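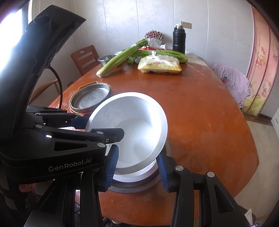
The Hindedholm Open Day is a yearly public demonstration of household manipulation work held in Hindedholm by the automation firm Hatix. It takes place on a Friday in May and is concerned mainly with hand-held grippers: tools with the jointed fingers of a robot gripper, but carried and closed by a person. Recordings made with such tools are used to train robot arms in domestic tasks. The event is known locally as the Kitchen Day, after the room in which its first sessions were held.

Background

Hatix was set up in Stundumham as a supplier of fixtures for packing lines and moved part of its work to Hindedholm when it took up household handling. The first open day was arranged by Jhair Valderrama, then head of the handling group, who wanted local residents to see the tasks before being asked to take part in them. Attendance was small and no programme was printed. Later editions were announced in advance, and visitors were admitted in groups of 11, a limit set by the size of the rooms.

The Bepari workshop, a maker of jigs and finger pads, joined as co-organiser from the second edition. It runs the repair bench, where worn pads and loose pivots are dealt with between sessions.

Programme

Doors open at 9 a.m. A short talk covers the parts of the gripper, the path of the fingers when the handle is squeezed, and the position of the camera. The demonstrations follow and last for most of the morning. They are given at ordinary dining tables, with household goods left in place, and the operators work standing. Visitors stand along one side and may ask questions once an object has been set down.

The afternoon is given over to trials by the public. Each visitor has 3 attempts at a set task and is shown the recording afterwards on a screen in the next room. Children may take part if they can close the tool with one hand. Tasks are drawn from a printed list and have included folding a cloth, setting a pan on a rack, moving vegetables from one container to another and turning a bowl over.

Two-handed work

Bowls and pans form the largest group of tasks. A wide metal bowl can be held by one gripper at the rim, but it tends to swing about the point of contact, and a second gripper is commonly used to steady it. In the method taught at Hindedholm, one tool takes the lower part of the rim with a finger on either side while the other comes in from the left and closes on the wall of the bowl. The operator is asked to keep both sets of fingers in view of the camera for as long as the grip lasts.

Ribbed pads are fitted to the fingertips for this work. Smooth pads were used at the first edition and were given up after repeated slips on polished metal. The ribs run across the direction of the expected slip — a detail that the Bepari staff check before each session. Fingers are of the linkage type, with bars joined by pivot pins, and play in the pins is the most frequent cause of a tool being withdrawn during the day.

Shiny surfaces present a separate difficulty. A streak of light on a curved wall shifts as the bowl is tilted and may be mistaken for an edge by the software. Hatix does not dull its bowls or cover the windows for the demonstrations, on the grounds that kitchens are bright and the recordings should be too. Glossy table tops are treated in the same way.

Recordings

Attempts by staff and visitors are kept only where written consent has been given. The fourth edition produced 2680 usable recordings, the highest figure for a single open day. A recording is rejected if the object leaves the view of the camera, if the tool is put down part way through, or if a bare hand touches the object. Failed grips are kept and marked as such.

The recordings are checked at Stundumham. The work takes around 50 working days, and a summary is sent to those visitors who have left an address.

Reception

Visitors have most often remarked on the slow pace of the demonstrations. A practised operator can turn a bowl by hand in a moment, whereas the same movement with two grippers is carried out in stages, with a pause after each change of grip. Valderrama has defended the pauses as necessary for marking the recordings. From the third edition onwards one task in each session has also been shown at normal speed.

See also

Hatix
Bepari workshop
Stundumham checking room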